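Print | E-mail this article | 14 shares | 2 comments

4. Folding work and the people who do it
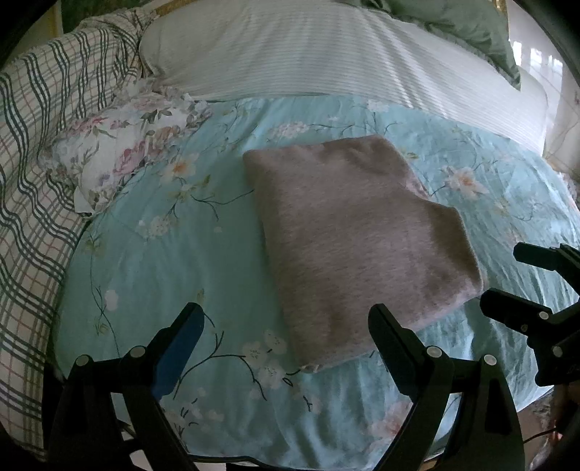
Figure 3. A folded knit or fleece garment on a printed sheet, gripper fingers at the near side and the right.

4.1 What the job was before

Skasby runs a linen and garment service out of one building, two shifts. Before the change every folder stood at a table and did the whole item, start to stack. Piece rates were dropped years ago but the folders still talked about speed the way people do when they used to be paid for it. Flat goods went to the newer staff. Knits, fleece, anything with a thick hem or a hood went to the older hands, and that was a kind of rank. Not written down anywhere. Everyone we interviewed knew it.

4.2 What changed

The Ahonen folding trial began in December. The hand-held grippers came first — folders worked with them on ordinary items so their motions could be recorded, and they kept their hourly pay while doing so. Output during those hours did not count toward the shift target. This mattered more than we expected. In the first weeks supervisors at Clollow (the second site, smaller) did count it, and folders there simply stopped signing up. Fixed after a complaint. Sign-ups came back but slowly.

Folding with grippers is a different job from folding with hands. Folders said they lost the feel of the cloth and had to look more. Thick knits were the usual grievance. A bundle like the one in Figure 3, with one long rounded fold down the left side and a stepped outline on the right, would be accepted under the trial rules. At the regular table it would go back. Several older folders found this hard to take. One told us she refolded things by hand in the break, on her own time, so they would not go on the shelf "like that." Another said he had quit caring by the second week and felt better for it.

Two standards of good work were therefore running in the same room. Management did not see a problem — the trial goods were kept apart. The folders did see one, becuase the same people moved between both tables in a single shift and were corrected for opposite things.

4.3 Rank and who gets asked

The trial leads wanted variety: bedding, knits, print sheets, plaids. They asked for volunteers and got mostly newer staff. The older hands held back, then were asked in directly when the knit recordings came out poor. Their standing went up for a while. They were consulted on where to take hold of a garment, which side to turn in first, when to give up and shake it out. Some of this had never been put in words before and the wording was argued over at the tables.

What they were not told was where it went afterward. Of 80 folders surveyed, most could say what the grippers were for in general terms. Few could say whether the recordings would affect staffing at there own site. Gurent, which supplied the scheduling software, had no answer either when we asked. Hours were not cut in the period we studied. Fear of it showed up anyway: fewer requests for permanent contracts, more for transfer to pressing.

4.4 Strain

Complaints moved from the lower back to the forearm and thumb. Sessions were limited to 2 hours after the first round of reports, with a change of task between. Compliance good at Skasby, patchy at Clollow. We have no long-run data here and make no claim about injury.

4.5 Limits of this section

Interviews were held on site, in work hours, and a supervisor was within earshot for 3 of them. Those are marked in the appendix. The survey was paper only. Night shift is under-represented — see Section 6.

Print | E-mail this article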